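The Night Before Skiltden Voted

Print this story | E-mail to a friend

Sunday, April 14, 2019

The debate was finished at nine, and by ten Jolán Tóth was sitting in the kitchen of her sister-in-law with her shoes off, eating cold soup from the pot. Mariann Erdős, who managed the campaign, was reading from her telephone what the people had written.

"They like your answer on the bridge," she said. "They don't like your jacket."

"It is your jacket."

"I know. I don't read you those ones anymore."

Attila Bodnár had been mayor of Skiltden for so long that the children in the school drew him when they were asked to draw a mayor. In the debate he had called Jolán "our young friend from Irkmont" three times. She was fifty-one, and she had left Irkmont when she was six. She had prepared a good reply for it at home, and then on the stage she had only smiled and talked about the water pipes.
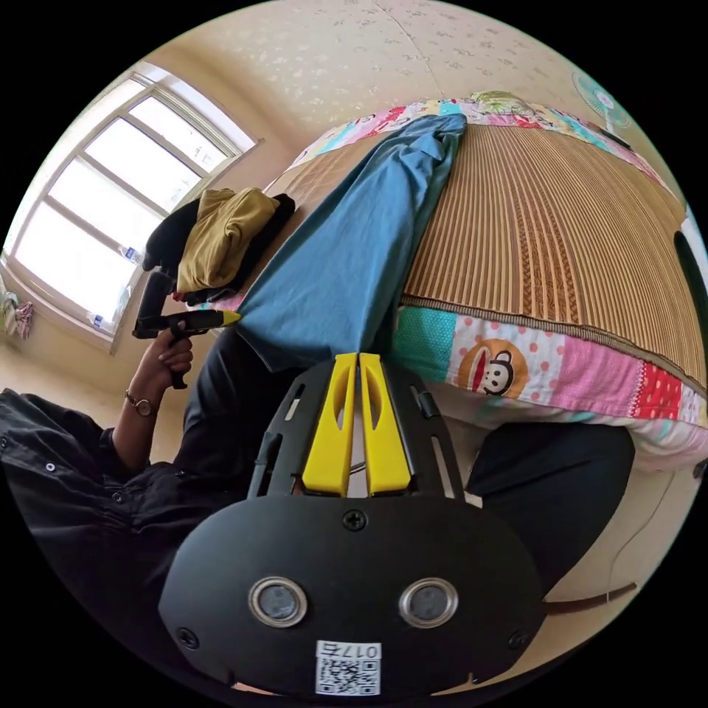
The leaflets were the real problem. The printer had delivered 900 of them that afternoon with the wrong date, and Mariann wanted to correct each one by hand before morning. There was no free table in the house, so they carried the boxes to the small bedroom at the back. Jolán looked at the bed with the blue cloth on it and thought how much she would like to put her face in that blue and sleep until the election was over. Then she sat down on the floor and took the cap off a pen.

They worked without talking. After an hour came Gizella Vass with a bag of rolls and a face that Jolán had learned to be afraid of.

"Zoltán Major called me," said Gizella.

Mariann put down her pen. Major was on the list of Bodnár, second place, and he had not spoken with Gizella since their divorce.

"He has a letter," Gizella said. "From the Drendach company to Attila. About the land behind the station. He says we can have it tonight, and it can be in every mailbox at breakfast."

"What does he want for it?" asked Jolán.

"Deputy mayor."

Outside a car drove past slowly with a loudspeaker on the roof. It was playing the song of Bodnár, the one with the accordion, although this was not permitted after eight. All three of them waited until it was gone.

"Is it true, the letter?" said Jolán.

"I was married to him for eleven years," said Gizella. "I can't tell you."

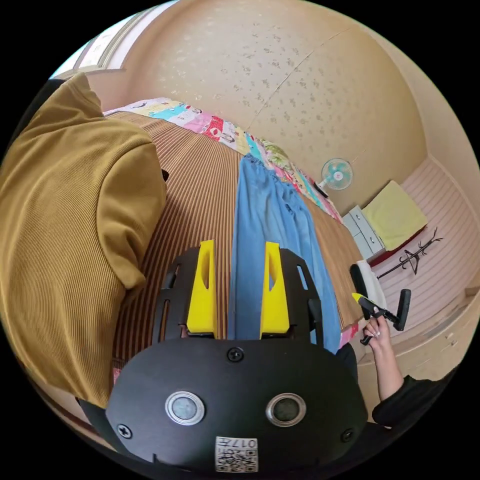
Two yellow fingers on a black gripper.

Jolán went out to the yard. She had a telephone number for Bodnár, which he gave her himself in September, when her father was buried. He had stood at the back of the church with his hat in his hand, and after it he wrote the number on the paper with the hymns. Call me if you need something, he told her. She had thought at the time that it was only politics.

He answered very quickly — he was not sleeping either.

"Zoltán is selling you," she said.

For a while she heard only his breathing, and behind it a television.

"For how much?" he asked.

"Deputy mayor."

"From me he wanted the same," said Bodnár. "And what did you tell him?"

"I have not told him anything. I called you."

"That was stupid, Jolán."

"Yes. Is it true about the land?"

He did not answer. The television was switched off, and then she could hear a clock.

"Ask me on Monday," he said, and put down the phone.

When she came back, Mariann and Gizella were on the floor again among the leaflets, and somebody had eaten the rolls. Mariann did not look up. She had ink on her chin.

"Well?" she said. "Do I call Zoltán?"

Jolán took the next leaflet from the box and crossed out the date.

"How many do we still have?" she asked.

More short stories
The Man Who Counted Twice
A Seat on the Council
Mrs. Kushwaha Reads the Minutes
Rain on the Polling Station

Contact | Copyright remains with the author | Back to top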